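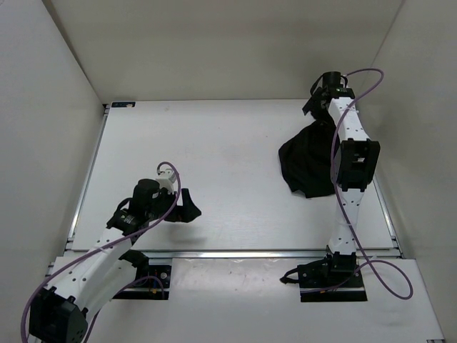
Home | News | Press | Contact

Tovow opens its ledger to small record labels

I've wanted to write this one since February! Tovow, our blockchain royalty ledger, is now open to independent labels, and Riedl is the first to sign up (all 14 of its bands, some 600 songs). Songwriters can see each payment as it's logged, and labels pay us nothing for the first 3 months. Want in? Write to Rahel Zwahlen on our press desk and she'll set you up.

Aurelia Camenzind, founder

Share 3 | Comments 0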